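Drumgate Releases Version of Zillmont Planner With Wrist-View Replay

15 May 2025

Drumgate today released an update to Zillmont, its motion planning and perception software for tabletop robot arms. The update adds a replay tool for simulated wrist cameras, a new grasp planner and a shorter setup process for teams that already use the company's control library.

Zillmont lets engineers test pick-and-place code in simulation before they run it on hardware. Each run is saved with the planner's decisions and the rendered view from behind the gripper, so a developer can step to any moment and see what the perception module had to work with.

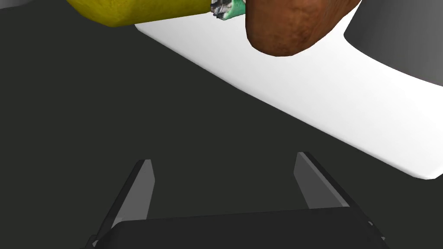
The grasp planner now scores approach paths while the arm is still moving. Earlier versions picked one path at the start and kept it. If an item is only partly in view, the planner holds the fingers open and asks for another viewpoint before it commits to a grasp.

"Most of our support requests were about partial views," said Meron Yilma, head of perception at Drumgate. "The detector would see half an item, guess at the rest, and the arm would go to the wrong spot. Now the planner can wait for a better look."

Drumgate tested the release on 219 simulated tabletop tasks, each repeated with 1000 random starting positions. Planning time per grasp fell by nearly 40 percent compared with the January version.
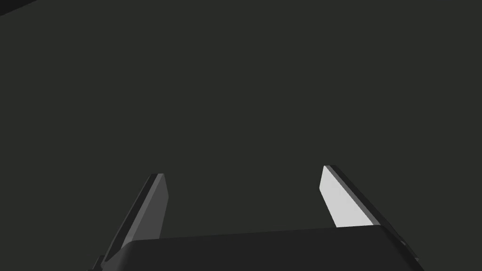
Views with little or no detail get their own handling. A plain surface gives a tracker few points to follow, and older builds could report a position with more confidence than they should have. The new build lowers its confidence score and falls back on joint readings until it finds something to track – the switch is written to the log and can be turned off in the settings file.

Mac Carthaigh, a kitchen automation firm, has been using the test build. "We went through 121 saved runs and found two errors in our own code," said Cillian Gallagher, its lead controls engineer. "Both were in how we set the camera offset."

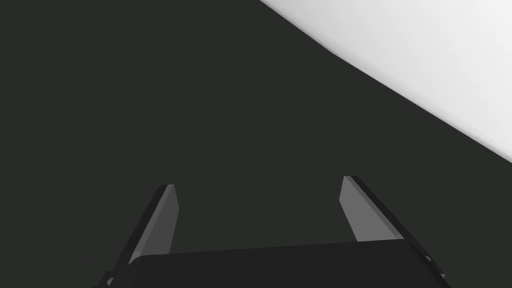
Availability

The update is free for current Zillmont license holders. Projects saved in the January version open without changes, but custom grasp scoring plugins must be rebuilt. Release notes and sample tasks are included with the download.

Contact

Wubit Demissie, Drumgate Press Office, Druston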